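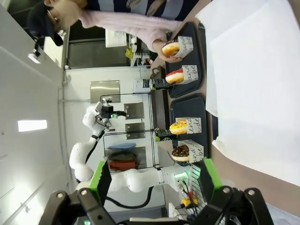

Donnie Tennant asked after the last update whether the deposit idea was worth keeping on, given how few people bothered with it in April. Fair question, so starting with that.

Yes, keep it on. April was bad. We only had the one return point, round the back of the changing rooms at Nudatow, and the sign faced the wrong way. Moved it to the main gate in the second week of the season. Cans and bottles returned since then: 637. No breakdown by week, sorry, the early sheets got rained on.

Grant to date
Voreck money received in full. Spent on: return crates, printing, the second bin store, van hire. Not spent: the scales. Still waiting on a price from Ichikawa, who have now sent the wrong catalogue twice. If nothing comes by the end of the month I'd like to buy secondhand and put what's left into liners. Please say if thats a problem.

Bins
Mixed recycling goes out on the new contract. Much better than the old one, lids actually close. Two collections missed, both chased, one credited. Food waste caddy trial started late and has been patchy – the Sterkidia lot are happy to take peelings and tea bags for the allotments but not anything cooked, and people will put chips in it. New labels ordered. Would rather have a lockable lid but the budget doesn't stretch.

Glass is still the headache. Under the old arrangment the bar took its own empties back. New landlord won't. For now they go in the car park bank, which is full most weekends.
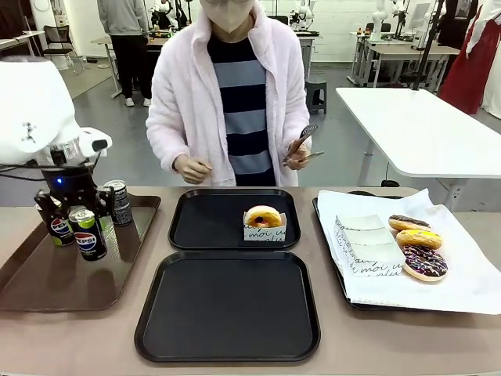 Return rates next. Target in the bid was 1000 items over the full season and we won't get there on match days alone, so we're asking to count the evening lets as well. Different crowd, brings its own drinks, usually leaves tidy enough but everything in one bag. Labelling is half the trouble: the old poster says "plastic and metal" and nothing else, and people do ask. A green-banded Pepsi can like the front one on the brown tray goes in the same crate as a plain silver one, colour makes no odds, and the new poster will say so in large letters. Crushed is fine too. Cups still no.

Schools day
Went ahead. 56 children plus staff. Sorting relay was popular, talk was too long, cut it next time. One school wants us to come to them in the autumn. No cost except petrol so have said yes, unless you object.

Problems
Crates are going missing. Bought 200 and I can't lay hands on anything like that now, suspect a good few are in people's garages with tools in. Have put a note in the newsletter. Stencilling the rest this week.

Storage is tight as well. Second bin store is up but the door sticks – builder coming back.

To do before the next report
Scales, one way or the other
Labels for the caddies
Poster reprint with cans and glass on seperate lines
Speak to the landlord again about the empties
Receipts for the van hire, two to find

Claim form and bank statement to follow by post. Any questions ring the office, mornings best.

10 September 2024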